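Week 7: Evaluating a Commercial Gripper Package
Course handout, Applied Automation

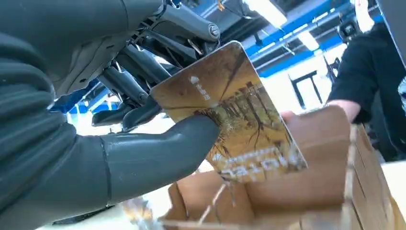 The package under review this week is the Vaka hand, sold by Gestness as a complete kit for small packing and fulfilment shops. You will use the same evaluation sheet as in the conveyor module, with the extra section on shared handling. Bring a printed copy to the lab. The online form does not save properly if you leave it open through the break.

1. What is being sold

Gestness offers Vaka in two ways. The first is outright purchase: the hand, a mounting plate, the controller, the cable set and a licence for the grasp software. The second is a service agreement, where the supplier keeps ownership of the hardware and the customer pays a monthly fee that covers replacement finger covers and software updates. Both versions come with the wrist camera already fitted and calibrated.

The arm is not included in either offer. This catches out a lot of first-time buyers, and it should appear in your cost comparison as a separate line. Our lab unit is on the purchase option. The catalogue sheet in the course folder describes both, and the differences are mostly in the last two pages.

The software licence is tied to the controller. If the controller is swapped, the licence has to be transferred by the supplier, and the arm cannot run its stored grasps until that is done. Read the transfer clause before you fill in section D of the sheet.

2. Why flat items are used for the test

Cards, sleeves and thin booklets are a poor match for suction when the surface is glossy or embossed, and they are a poor match for hard parallel jaws when the edges must stay clean. A soft finger spreads the load over a larger patch. The trade-off is position: a finger that gives way under load also lets the item rotate, and a rotated card may catch on the lip of the box.

For this reason the evaluation separates grip from placement. A hand can score well on one and badly on the other. Record them in different columns and do not average them.

Terms you need for the write-up:

Compliance: how far the finger surface gives under a stated load.
Pinch grasp: contact at two opposing places, usually near an edge or corner.
Handover: a transfer in which a person and the robot both have hold of the item for a period.
Release lag: time between the open command and the item leaving the fingers.
Cover wear: visible change to the outer skin of the finger, logged by inspection.

3. Handover in the packing task

The Vaka brochure gives most of its space to unattended picking. In a small shop, handover is at least as common. A packer squares up an item, passes it across, or takes back one that was presented crooked. The moment when both parties have hold of the item is the part to watch. If the robot pulls too early, the item bends. If it waits too long, the packer stands there holding a card over a carton, and the time saved elsewhere is lost.

Vaka has three handover settings. Passive holds the present grip force and waits for a tug. Guided follows small movements of the item and then settles. Timed opens or closes after a fixed delay set in the menu. The factory default is Timed. In our sessions you will start with Passive, and only change the setting when the lab instructor has signed the sheet.

Keep loose sleeves and cuffs clear of the linkages. The outer fingers are soft but the mechanism behind them is not, and the pivots are a pinch hazard whenever the controller is live.

4. Lab procedure

a) Check the finger covers for splits along the seams. Log anything you find, even if it looks minor.
b) Place the open carton inside the marked area on the bench, flaps folded back.
c) Run the warm-up cycle from the controller menu.
d) Present the item by its edge, keeping your fingers away from the robot's contact area.
e) Wait for the tone before letting go.
f) Record grip, placement and any marking on the item.
g) Repeat until you have 40 trials for your group. Swap the person presenting after every ten.

A trial is void if the presenter lets go before the tone. Void trials are marked V and repeated. Do not rub them out, as the number of voids is part of the usability score.

5. Reading the supplier's figures

The data sheet recommends changing the finger covers every 1,000 cycles. It does not define a cycle. In the purchase version this matters, as covers are a consumable and are sold only in sets. Ask what counts: a full open and close, or a completed pick. The answer can double the running cost of the kit on paper.

The second reading, from the Onanberg packing trial, used the same hand for boxed stationery. It reports good grip on coated stock and weaker results for placement into deep cartons. Note that Onanberg used Timed handover throughout, so its results should not be set directly beside yours.

The Kaushik sheet is a comparison of three service agreements. Use it for format only. The prices are out of date.

6. Assessment

The written review is worth 17 per cent of the final mark. It should be addressed to a shop owner who has not bought a robot before and has to choose between purchase, service agreement and no change. Include your trial table, a cost comparison, a paragraph on handover, and a recommendation with its conditions stated. Weak reviews in past years repeated the brochure or left out the voids.

Submissions close at 5 p.m. on the last teaching day in May. Late work follows the usual faculty rules. Spare evaluation sheets are in the tray beside the lab door, and the controller manual stays in the lab.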